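Study of Thrifty Habits Finds Rich People Had Money

July
By the Khoo Money Desk

A new personal finance book out of Zandstead promises that anyone can retire early by giving up the small stuff, and it has the daily coffee in its sights again.
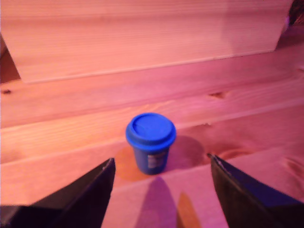

The book, put out by Illen Press and titled "The Losstead Method," is named for the suburb where its author's research was carried out. The research consisted of interviews with 622 households that describe themselves as comfortable. They were asked what time they get up, what they read, whether they make a list before going to the grocery store and how often they buy lunch. Most get up early, read a lot and make a list. On lunch they were split.

From these answers the book draws 18 rules for building wealth. Rule one is to write down everything you spend. Rule two is to look at what you wrote down. By rule seven the reader is washing and reusing sandwich bags, and by rule eleven there is a chapter on the correct way to turn down a wedding invitation. The coffee gets a rule to itself, plus a fold-out chart.

The chart is the part you will see passed around. It shows a person who skips a $4 drink every working day, puts the money in the market and never touches it. The line climbs gently for years and then shoots up near the right-hand side of the page, where the paper unfolds. Readers who follow the line with a finger will find that it assumes a generous return, no fees, no taxes, no layoffs and no new transmission for the car. The price of the drink also stays at $4 for the whole of a working life, and if Illen Press knows where that coffee shop is, a lot of people would like the address.

Tucked in the back, in an appendix with smaller type, is a table of how the comfortable households got that way. The three biggest answers were a house bought a long time ago, a business that ran in the family and help from parents. "Careful with small purchases" comes in below "other."

The publisher says the appendix should be read together with the main text. Habits and good fortune go hand in hand, according to a statement sent to this desk, and the book "does not claim to say which hand is which."

To be fair to the method, some of it is plain good sense. Writing down your spending for a month is free and usually surprising. Having a bit of money set to move to savings on payday works better than meaning to do it later. The chapter on credit card interest is clear and short – it could be handed to any high school senior – and the section on calling your insurance company once a year to ask for a lower rate is worth the phone call, even with the hold music.

The rest leans heavily on willpower, a thing the comfortable households say they have in large amounts. They were not asked how much of it they needed at the time. A follow-up survey of households in Losstead that keep the same habits and are not comfortable is, the publisher says, under consideration.

"The Losstead Method" is out now in hardcover. A companion journal with blank pages for writing down what you spend is sold separately, as is a deluxe edition of the journal with a ribbon. A weekend seminar in Zandstead is planned for the fall, and the early-bird price includes parking and, according to the registration page, unlimited coffee.

3 comments | 18 shares

Contact the Money Desk | © Khoo Media. All rights reserved. | Back to top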